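首页 > 问答 > 机器人社团 > 抓取与末端执行器 登录 注册

平行夹爪夹圆盖容器时偏转，训练数据要不要剔除这类片段？

Birthe Þrastardóttir 5月 发表于 学生项目版

课程项目，两人一组，题目是从台面取小件放进料架上的蓝色料箱。控制程序用社团自己写的 Trostik，策略网络按课程给的基线训练，输入只有腕部相机一路，分辨率没有改过。

目前录了1,432段遥操作数据。方块、盘子边缘都没有问题，带圆盖的红色塑料件不行：闭合以后工件绕夹持轴转一个角度，放置时姿态对不上，箱口偶尔会碰到。夹持力调高后偏转减小，但指面涂层掉得更快。现在指尖内侧已经很粗糙。

想问两点。一是偏转的片段留还是删。二是指面磨损到什么程度必须换，换了以后旧数据还能不能用。指导老师的意见是全部重录，时间上来不及，月底要交中期报告。

Sekside

删掉。脏数据没有用。

Chaimongkol

不同意楼上。先分清偏转发生在哪个阶段，再决定留不留。

闭合瞬间偏转，原因多半是两指接触点不在同一高度，或者接触线没有通过工件重心。这类片段只要最后放置成功就应当保留，策略需要见到偏转以后的状态，否则部署时一遇到就超出训练分布。抬升过程中才慢慢转的，属于夹持力矩不足，单独打标签，训练时降权，不建议直接删。去年我们组删了192段，复测成功率反而下降，后来又加了回去。

指面的问题按下面的顺序查：

1. 停机断电，用手转动工件，看是哪一侧先滑。两侧差别明显时，先处理滑的那一侧，不要急着加力。

2. 核对夹爪闭合中心。用标准块夹一次，左右指行程应当相等，不等就重新标零。Nuron 的旧版固件重启后会丢零点，升级后要再核一遍。

3. 看腕部画面里的指尖轮廓。楔形指本身占画面下方不小的面积，边缘崩缺以后轮廓会变，网络可能已经把旧轮廓当成了特征。我们这边的指尖用到现在是这个状态，内侧边缘有崩口，还在继续用：

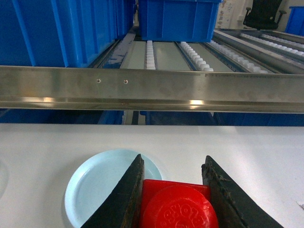

4. 换指。我们的做法是夹持满3,000次检查一次，涂层成片脱落就换，只有零星崩口可以接着用。换完先补录一小批，与旧数据混合微调，不用全部重录。补录时料箱位置和光照保持原样，一次只改一个变量。

另外，圆盖件尽量夹侧面平直的部分，不要夹盖沿。盖沿是弧面，平行指夹上去只有线接触，加多大力都会转。工件没有平直面的话，指面贴一层薄硅胶，厚度要计入闭合行程。

中期报告里建议把偏转分成上述两类分别统计，混在一起算成功率看不出问题在哪。

Birthe Þrastardóttir

标零确实偏了，右指行程偏大。已经重新标定，偏转片段按阶段打了标签，还没有重训。硅胶片在等到货，指尖暂时不换。

上一篇 下一篇 返回列表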